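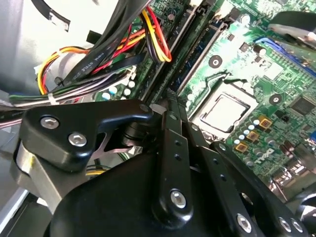

Trellow desktop teardown set

README, last changed 28/11/2021

Trellow is a collection of pictures and notes on taking apart and refitting ordinary desktop computers. It covers the inside of the case: motherboards, processor sockets, memory slots, drive bays, power leads and the screws that hold it all together. Laptops and all-in-one machines are left out.

What you get

There are more than 300 pictures, in 6 folders:

board - motherboards in the case, Dell and other makes
socket - processor sockets, with or without a processor
memory - DIMM slots and modules
power - supplies and leads
drives - bays, caddies and cables
case - side panels, feet and fans

Each folder has a notes.txt with one line per picture. The line gives the file number, the part and its state (fitted, removed or unclear). Use "unclear" when the part is hidden behind something else. Please don't guess from the other pictures of the same machine.

Words we use

"Socket empty" means no processor is in place. It says nothing about the load plate, which has its own entry. "Slot empty" means no memory module can be seen in that slot. A board can be "stripped" only if both apply and the cooler is off as well.

Known problems

Some socket pictures have glare on the contacts, so they are no good for checking bent pins. The 2 oldest batches, Citside and Pant, were labelled before we split "load plate" from "socket" and still need going over. The drives folder is thin.

Handling

Anyone repeating the work should unplug the machine, hold the power button in for a few seconds and wear a wrist strap. Keep fingers off the socket contacts. Screws go in the tray marked with the machine's number - the case ones and the board ones are easily mixed up.

Contacts

Labels and notes: Ultan Hayes
Files and corrections: Bjarke Vestergaard

Send corrections with the folder name and file number.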